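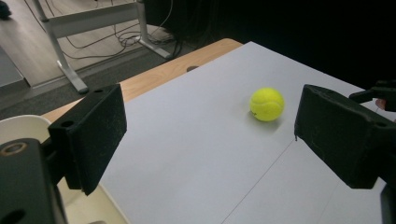
Page last changed: Friday, January 7, 2022

Why is a tennis ball fuzzy?

People will tell you the fuzz on a tennis ball is there to make it look nice. Don't believe them until they can explain why a football manages without any.

The fuzz is called felt. Under it is a hollow rubber ball, made from two halves stuck together. As the ball flies, the felt catches the air and slows it down. Hit a bald ball and a fuzzy ball equally hard, and the bald one should go further. I say "should" — try it in a park and see.

What about the white line? Plenty of children (and my friend Bartosz, who is a grown-up) think somebody paints it on for decoration. They don't. The felt comes in two pieces, each shaped a bit like a dog bone or a figure of eight. The pieces wrap round the rubber and hug each other, and the curved line is the seam where they meet. Put your finger on it and follow it. If you keep going, you get back to where you started, so it is one line and never two.

Then there is the colour. Is it yellow or is it green? The rules of tennis say yellow. Look at the ball on the white board and decide for yourself, because I would call it yellow-green and I am not changing my mind. Tennis balls were often white until the 1970s, when bright ones were brought in because they showed up better on television.

One last thing people say: "Old balls bounce just as well as new ones." Do they? Borrow one of each. Hold them both at the height of your shoulder, let go without pushing, and get a friend to watch how high they come back up. Use a hard floor — carpet spoils it. Do it 9 times before you trust the answer. Once could be luck.

Written by Kyriaki Gavalas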